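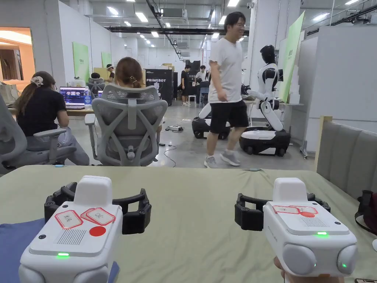

How high should a desk be if I am going to sit at it the whole day with a laptop?

Sit down first, let your shoulders hang, bend your elbows to a right angle, and measure from the floor to the underside of your elbow. The desk top should be at that height or a little lower. For a laptop you then need something under the screen and a separate keyboard.

hotano_desk wrote:
Thank you for the answer, it is clear. I ask because we are changing a ground floor room into a shared work room, nine places. The floor is polished concrete, grey, and we keep it. The desks will be light wood and go along the left wall in one long line. My second question is about the chairs. My colleague wants padded benches for everybody, he says they are cheaper and look friendly. I want normal office chairs at the desks. Who is right?

Fongchan Somboon wrote:
You are right and your colleague is half right. A bench with an upholstered back is very nice for lunch or for a talk of 30 minutes. For a whole day of typing it is bad, you cannot move it closer and you cannot change the height. Put chairs at the desk and one bench near the big table in the middle.

wirley17 wrote:
I don't agree so much. I worked two years from a bench with a good firm back and I had less pain than in the cheap office chair they gave me before. It depends on the chair! A bad chair with armrests that hit the desk is worse than a good bench.

Fongchan Somboon wrote:
wirley17, this is true for the armrests. Measure them before you buy. Ours were too high and did not go under the table, so everybody sat too far away and leaned forward. We had to take the armrests off from all of them.

hotano_desk wrote:
I did not think of the armrests. The ones I have seen are padded and fixed. The supplier (Obura) has a model where they go up and down but it costs 333 for one chair, and we have 2000 for everything that people sit on. So this is not possible for nine.

Fulvio Carbone wrote:
Buy used. Offices close every month and sell good chairs. I bought mine in February from a clearance and only one had a broken wheel.

Please think also about the wheels. On concrete you need soft ones. The hard ones are made for carpet, they make a terrible noise and in our room they left grey lines on the floor, which did not come off with soap.

wirley17 wrote:
Soft wheels, yes, one hundred times yes. And felt under the bench.

hotano_desk wrote:
And the noise in general? The room has an echo already now when it is empty of furniture. I was told to glue foam on the ceiling.

Fongchan Somboon wrote:
Wait with the foam. Bring the furniture in first and listen. Cloth benches take a lot of the echo, curtains also. We had a quotation for ceiling panels from Wastoment and in the end we did not need them.

Fulvio Carbone wrote:
Here I must disagree, sorry. Curtains helped us almost nothing against voices. They helped with the echo, but when two people talk on the phone you still hear each word. For this we made a rule that calls are in the corridor.

wirley17 wrote:
One small thing: hooks. If there are no hooks the bags hang on the chairs and the benches, and then the light chairs fall backwards when somebody stands up. Put more hooks than people, in winter there are coats too.

hotano_desk wrote:
Update, October 8, 2024. We found used office chairs, all nine, and changed the wheels to soft ones. One bench only, beside the big table. My colleague is a little offended but he sits on it every lunch. The hooks are still in the box. Does somebody know which plugs hold in an old brick wall?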